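Diary of the Programming Office, Tidmont Electronic Music Series
18/03/2021

The office received the final masters for the Heveo compilation this morning. The delivery comprised 13 tracks, with a total running time slightly longer than the program agreed with the label. Sofia Pacheco reviewed the set in full before noon and entered her notes in the log. She found the opening four tracks well ordered and recommended that the seventh, a slow piece with very little percussion, be moved closer to the end. The label has been asked for its view.

The second item concerned the August mix series. Hollmann has confirmed that he will supply the opening set and has requested 40 minutes in place of the usual hour. The request was granted. His earlier set for this office leaned heavily on vocal house in its first half, and he has stated that the new one will be darker and mostly instrumental. A short written introduction is to accompany it. Leonor Godinho will prepare the text, and it is to be kept free of the superlatives that crept into last season's notes.
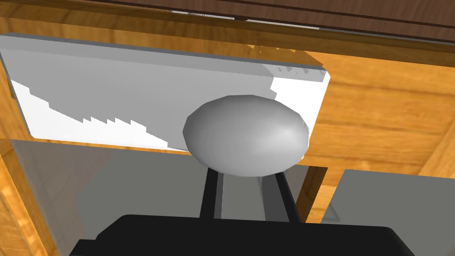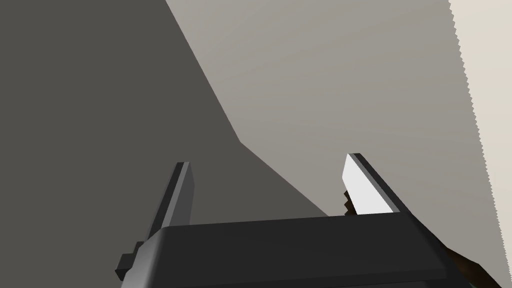
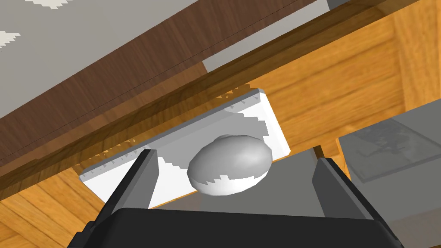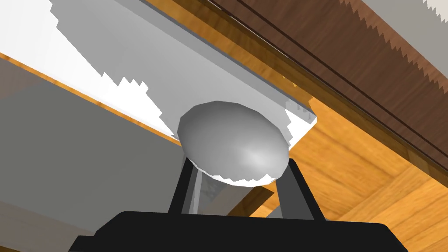
After lunch the office held its listening session for unsigned producers. Submissions for the present round closed at 579, of which 507 met the technical requirements. The remainder were returned with a copy of the guidelines, the most common fault being files sent at the wrong sample rate. The session covered only a small part of the list. One entry, submitted under the name Havo, was played twice at the request of those present. It opens with a plain organ figure, holds back the bass for almost two minutes, and then changes key where a drop would be expected. Opinion was divided on the key change. The undersigned thought it the best moment of the afternoon and has so recorded. Ms. Godinho considered the ending abrupt and asked whether a longer version exists. A letter has been drafted to the producer on that point.

The left monitor in the listening room again produced a faint hum at low volume. A different cable was tried without result. Until the fault is found, final judgments on bass levels are to be made on headphones, and this should be noted on each review sheet.

Correspondence was light. Two requests for guest list places were declined, as no live dates have been set. The draft agreement for the compilation artwork came back with one change to the clause on reprints, and the change was accepted.

Carried forward: the label's reply on the running order, the letter to Havo, and the introduction for the Hollmann set. The office closed at six.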